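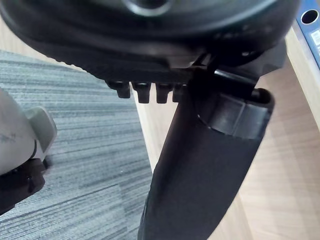 So what do you get if you sign up for Flimerum? A robot hand on loan, the software to run it, and a person on the phone who knows how both of them work.

That was my first question to Suryani Tuhumury, and I liked that she didn't dress it up. She runs the loan service at Trodinetti, and I'd been bugging her for an interview ever since I heard you could borrow a hand by the month (by the month! like a carpet cleaner!).

"People think they're renting hardware," she told me. "Mostly they're renting our patience."

The basic plan runs 12 weeks. You get two setup calls, a set of starter routines for ordinary office and household stuff, and a swap if a finger gives out. I asked how often fingers give out. She laughed and said it depends a lot on who's driving. New users close the hand too hard, she said, and they come in too low, and then they call her.

I wanted to know why anyone would pick a hand with fingers over a plain two-jaw gripper, which costs less and breaks less. Suryani didn't argue with the costs-less part. "If you're moving boxes all day, please, get the jaws. I'll even tell you which ones. The hand is for people who don't know yet what they'll be picking up."
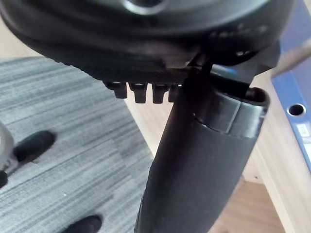
Ningsih Goh, on her second loan, told me the thumb was what sold her, and that she'd spent most of the first one learning when to leave it alone. Flat things on a flat surface were the worst, she said. Get the thumb under an edge and you're fine, but finding that edge took her days.

I passed that along, and Suryani nodded the whole way through. Flat stuff is the complaint she hears most. The 2 starter routines that deal with it were rewritten in April, and she thinks they're better now, though she wouldn't call them finished.

We got onto the software, which is named Clilov and which I'd found a little fussy when I tried it. The approach speed resets every time you load a routine – why? "So you don't slam it into the furniture," she said. Fair enough, but I'd still like a checkbox. 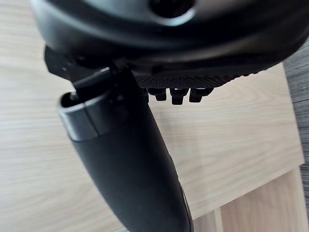
Bayu Chin wrote to me afterward that the reset had saved his desk more than once and he'd be sorry to see it go. His gripe was the manual, 518 pages with no index. Okay, Bayu, I'm with you on that one.

Suryani says a short version is in the works, 19 pages, mostly drawings. I've asked for a copy.

Would I sign up? I think so, for a project where I had time to fool around first. The setup calls alone are worth a lot if you're new to this, and being able to send the thing back takes the fear out of it. What I'd want is a cheaper plan for people who only need a couple of weeks.

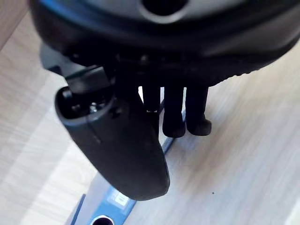
I put that to her too, and she said they'd tried it once and the hands came back before anybody had gotten past the setup stage. She hasn't ruled it out, though. She's hoping for a weekend plan for schools, and if that goes okay, a two-week one for the rest of us might follow. I told her to put my name down.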